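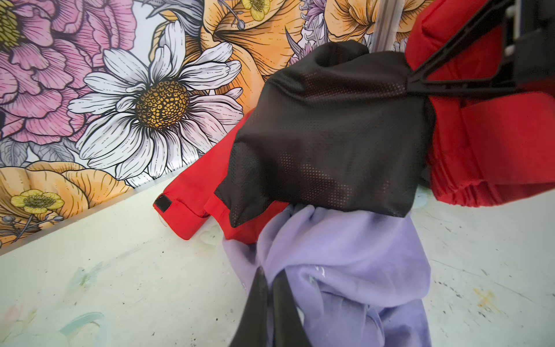 Figure 3. Red jacket with black mesh lining. Note the perforated lining and the small hook-and-loop tab at the cuff.

4.2 Linings, pockets and the problem of the second owner

Garments bought used are usually discussed from the outside in. The resale literature has a good deal to say about color, brand and fading, and very little to say about what a sleeve feels like when a hand goes down it for the first time. Our participants had the opposite priorities. Asked in open interviews why a jacket had been put back on the rack, they talked about the inside of it, often at length and sometimes with real bitterness.

Mesh linings of the kind shown in Figure 3 drew the most divided comments. Shoppers at the Bastdale store tended to praise them as airy and easy to check, in the sense that a stain has few places to hide. Shoppers in Vembridge, where the winters are longer and the patience apparently shorter, complained that fingers, rings and watch clasps went straight into the holes. One man there described his last mesh-lined jacket as "a fishing net with a zipper," and then bought another one before the interview was over. We have coded this as ambivalence.

The taffeta-type linings common in dressier coats produced less talk and more sniffing. Smell turned out to be the one test that almost every shopper performed and almost none mentioned until asked. Pascual and Tan, who did the floor observations on alternate shifts, recorded a consistent sequence: the shopper looks at the tag, opens the front, glances around, and lowers the face briefly toward the armpit. The glance around seems to matter as much as the sniff. When the aisle was busy, several people carried the coat to the mirror and did it there, under cover of checking the collar.

Fastenings formed a smaller theme. Hook-and-loop tabs at the cuff were treated as a kind of odometer. Shoppers pulled the tab open, pressed it shut and listened, and a weak sound was taken as proof of a hard life, even where the rest of the garment looked hardly worn. Zippers were tested once, from the bottom, and forgiven a great deal. Snaps were trusted by everyone over 50 and by nobody else we spoke to. We have no theory about snaps.

Pockets deserve their own paper, and Llanos has threatened to write it. The contents left behind by earlier owners (tissues, bus transfers, a folded shopping list that read only "eggs, glue") were received in two ways. For some shoppers they confirmed that the jacket had been lived in by a person of ordinary habits, and this was reassuring. For others they were grounds for dropping it on the spot. The store managers knew this and had staff empty the pockets before pricing, but the small inner pocket was regularly missed. A manager at the Bastdale store told us that she had stopped mentioning it to new hires – "they find it when they find it."

The interview guide was changed once during the study. The original version asked shoppers to rate the lining of each garment on a scale from "very poor" to "very good." In the February pilot, most people rated every lining "good" and went on to describe it in terms that would get a landlord sued. Sarmiento proposed dropping the scale and asking instead, "Would you lend this to your sister?" The answers became longer and much less polite, and we kept the question. Readers who prefer a scale will find the pilot ratings in the appendix, where they may enjoy them in peace.

Two limits should be noted. First, both stores price coats by rack and not by condition, so a shopper who rejects a lining gives up nothing but the walk over. In shops with individual pricing, a bad lining may simply become a discount. Second, our Saturday sessions drew more families than the weekday ones, and a parent holding a child's coat in one hand and the child in the other does not inspect much of anything. Javier's notes for those sessions are shorter and contain more references to juice.

Even so, the pattern across both sites is steady enough to carry into the next section. Buyers of used outerwear judge it as something they will have to put their arms into, and they judge its previous owner while they are in there. Section 4.3 takes up what happens after purchase, beginning with the question of whether anybody washes the thing first.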